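Double-bowl sinks, a short thread on drying racks and where they should sit. Everett Nguyen-Tran asked, so blame him.

1/ Two types are worth considering. The roll-out kind is a run of steel rods laid across the bowl. The standing kind lives on the worktop and drips on it. I use the first. Bars on the front and back rims, rods between, water straight down.

2/ Rods take anything that won't slip between them. Short cylinders should lie across several rods, never along one gap.
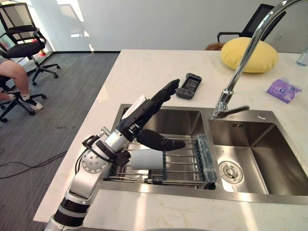 3/ Plates are a different matter. Flat on the rods, the underside stays wet. On edge, a plate drains in a fraction of the time. Mine get 12 minutes, then a cloth.

4/ If the bowls differ in size, put the rack over the smaller one. The larger bowl has to stay clear for pans. Check the spout reaches it before you commit.
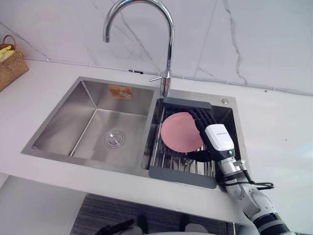 5/ The deck behind the tap collects things. Sponges are fine there. Anything with a battery is not. Keep a basket further along the worktop and move the lot into it before you run water.

6/ Look underneath as well. An open-fronted counter shows you the waste pipes, so a weeping joint gets found early. I check ours at the start of each month. Bags stored below should stay well away from the trap.
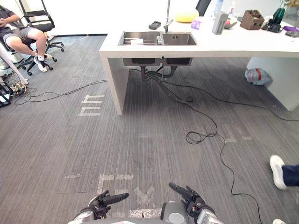
Will a rod rack scratch a steel sink?
Bare rod ends can mark the rim. Get one with coated bars and lift it when you move it.

7/ White plastic is the slow one. It holds droplets in any moulded pattern, and a cloth skates over the ridges. Shake it, stand it upside down, leave it until last.
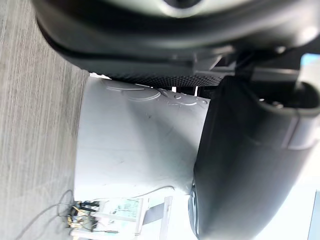
White plastic, raised pattern along the edge.

8/ Zsolt Veres wants it noted that he has used a tea towel for 42 years without incident. Noted. Next thread is limescale, probably in November.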